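Skusent: a nova mangueira chegou

A lavadora de piso Skusent voltou da revisão com mangueira nova, 21 metros, e já não obriga ninguém a lavar meio armazém e rezar pelo outro meio. A Cecilia Sulemana pede só que a enrolem no fim — pedido que repete desde dezembro, com sucesso moderado.

O detergente Aryee passa a vir em bidões de 4 litros. Os antigos eram mais baratos e davam cabo das costas.
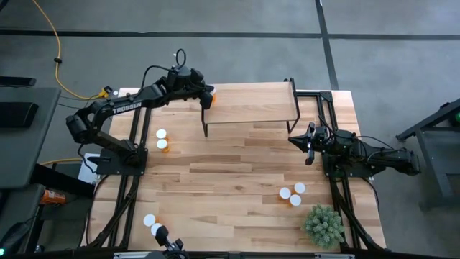

Quanto às superfícies, o produto alcalino fica reservado ao betão. Um tampo de madeira clara como este leva pano bem torcido e sabão neutro, e a alcatifa cinzenta à volta dispensa a Skusent por completo. Dúvidas, com o Elikem Dankwa.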